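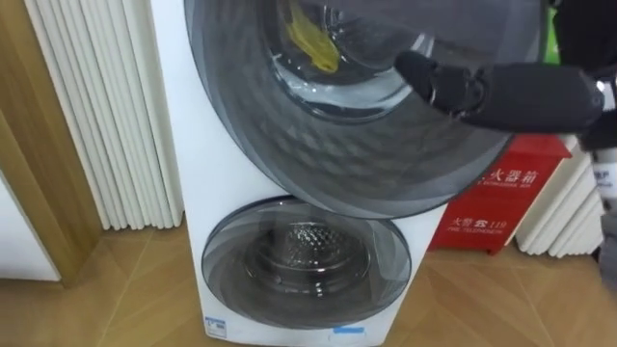 A robot arm at the open upper door of the stacked laundry unit.

Robots on the Housekeeping Team: Your Questions Answered

Last updated: 13 September 2026

Hello, everybody, and thank you for the questions. There were a lot of them, and some arrived on the backs of linen slips, so if yours has been folded in with somebody else's, please forgive me. I've tried to write these the way I'd say them to you in the break room (which means they run on a bit).

Which jobs are the robots learning?

Laundry and the coffee stations, for the most part. At Tamuno we have 111 guest apartments, and every one of them makes towels and cleaning cloths at a rate I still find impressive after all these years. The laundry side is loading, unloading and moving small items between machines. The coffee side is handling the carafe and the parts of the coffee maker, and wiping down. Making beds is not on the list, and neither is anything that involves going into an apartment while a guest is staying in it.

Is anybody losing their job or their hours?

No. I put this near the top because it was on nearly every slip. The agreement we signed in March says that no one on the housekeeping or breakfast teams will have their contracted hours cut on account of the Duneo program, and it covers the Prumell building as well as ours. If you leave or retire, your position gets posted in the usual way. I know a promise on a web page is only a promise on a web page, so there is a printed copy in the binder by the time clock, with signatures, and you are very welcome to take it home and read it with your feet up.

What happens after the agreement runs out?

It runs for 28 months, and we have to sit down together well before the end of that. I can't tell you what will be in the next one. I can tell you that the people who do the work will be at the table, and that I would like the notes from those meetings to be posted where everyone can see them.

Will my job change?

Yes, a little, and more for some of you than others. Early-shift laundry folks will spend less time bent over in front of a drum and more time sorting, checking and dealing with stains. For breakfast, the bigger change is that you may be asked to keep an eye on a robot while you do the rest of your setup. We did think hard about that last part! Watching something is work too, and it goes on your task sheet with its own time. It shouldn't be squeezed in between the muffins and the juice.

Do I need to be good with computers?

Not a bit. The controls you'll use are pause, resume and call for help. Training takes two short sessions, both paid and both on the clock, and you can repeat either one as often as you like. If you'd prefer to sit with a coworker who speaks your first language, just tell me and we'll pair you up.

Who is responsible if it breaks something?

The program is. If a robot drops a carafe or mangles a pillowcase, write it on the yellow sheet with the time and the room, and that's the end of it for you. You will not be charged for it or written up, and you don't have to work out what went wrong. We've set aside $2000 for breakages this year, so nobody should feel shy about reporting a cracked mug.

Should I stop it if something looks wrong to me?

Please do, every time. You don't need to ask first, and you don't need to be sure. We would much sooner have a day full of pauses than one person standing there worrying. When you've paused it, step back, call the desk, and leave whatever it was holding until someone trained on the equipment has come by. Hot coffee in particular! If there is coffee in the carafe, treat it as hot.

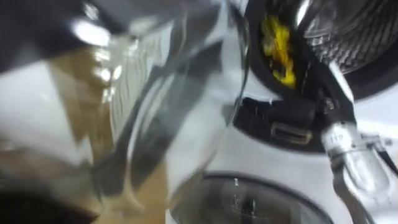
Efe Balogun wrote in to say that the first week felt like having a very slow trainee at the breakfast counter, and that what bothered him was less the slowness than being asked by guests whether it was going to replace him. He would like us to give people something to say, so that they aren't making up an answer before they've had their own coffee.

That is a fair request, and I'm sorry we hadn't thought of it sooner. There are now small cards at the desk that explain the program to guests and carry my office number. You can hand one over and get on with your morning. You also don't owe anybody a conversation about your livelihood, however friendly they are being.

Are we being recorded?

The robots use cameras to do their work, so yes, you may pass through the view. Recordings are for teaching and checking the robots. They are not used for attendance, for discipline, or for timing how fast you fold, and that is written into the agreement too (page four, if you're looking). If you would rather not work near one, ask to be scheduled elsewhere and it will not count against you.

Why are they so slow?

I asked the very same thing. They are being run gently on purpose while they learn, and cloth is apparently a terrible thing to have to learn on, all soft and never the same shape twice. The laundry side has 788 practice loads on its schedule before we talk about letting it do a regular share. Until then, plan your shift as though the robot weren't helping, and count anything it gets done as a bonus.

Do I have to clean the robot?

No. Wipe the counters and the machines as you always have, and leave the arms and grippers alone, even if they look like they could use it. Please keep sprays well away from them. A damp cloth on the counter nearby is fine.

Can I suggest a job for it?

Oh, please do. The suggestion sheet is on the Fleletach board outside the linen room, and so far the clear favorite is matching socks from the lost and found, with emptying the lint screens a close second. I can't promise either one. Heavy, wet or repetitive jobs will get looked at first, so if there is something that makes your shoulders ache by lunchtime, put that down.

My question isn't here. Where do I send it?

Drop it in the box by the time clock, call the housekeeping office, or stop me in the hallway. You don't have to sign it. I add new answers to this page when I have enough of them, and if yours is urgent I'll come and find you before then.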